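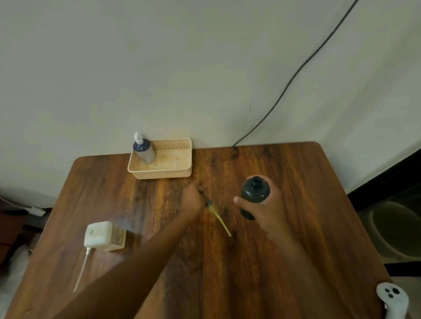
Courses > Robot Practice > Unit 3 > When the task fails

Notes by Marianna Duda, Bendport

In this unit we look at one failure from the Zellau arm. The job was refilling dish soap: open the small bottle, bring the two mouths together, pour, put the pump head in and tighten it. In October the arm went on pouring after the small bottle was full. Soap ran over the table and into the left gripper, and the grip became slippery. The large bottle fell.

The stop button worked, but it was pressed late. Gilberto Huamán was on watch and he believed the arm would finish by itself.
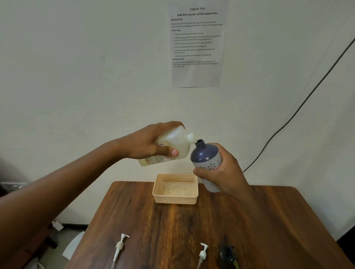

The fault was in the pour step. The program ended it by tilt angle only, and it had no check of the level or the weight. With a half-empty large bottle the angle was good. With a full one it was too much.

Please prepare for the next class:
- Write which signal should end the pour - weight, time or level - and what happens if this signal is lost.
- Say at which moment you would press stop, and why.
- Read the log, lines 40 to 222, and mark the first line where the fault can be noticed.

Bring your answers on paper by 15th January.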